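Keep the Bench Almost Empty

In August I moved to Denurstead and began to teach evening chemistry for adults. The course is small and the budget is smaller. For the first lessons I prepared the table as I was taught at university: everything out, all bottles in rows, 51 pieces of glass for one evening. I was proud of it. The students were afraid to move their elbows.

My opinion now is that a beginner should meet very few objects at one time. A beaker, a rack with a few test tubes, a bowl. If the liquids have colors, it is even better, because the eye knows where to go and the hand follows it.

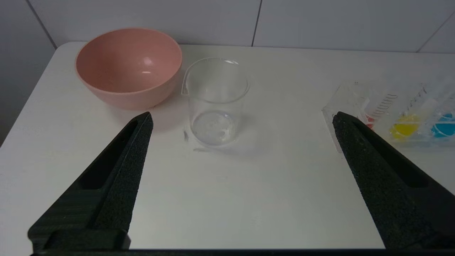
Some colleagues tell me that this is too simple and looks like a kitchen. I do not see the insult. In a kitchen people are calm. They know that a bowl is for putting things in, and they do not ask permission to touch it. I would like my students to feel the same about a beaker.

I also prefer a white table. The catalog from Skammont offers a dark one and says it is more serious, but on a dark surface I cannot see a drop of clear water, and a student cannot see it either. A clear rack is good for a similar reason. You look through it and you know how full each tube is, without lifting anything.

There is one fair objection. Real laboratories are crowded, and one day the student must learn to work in a crowd of bottles. I agree, but this can wait until the tenth lesson. First let them pour 100 milliliters slowly and be bored by it. Last week one student asked me if we could please add a second beaker, and I said yes.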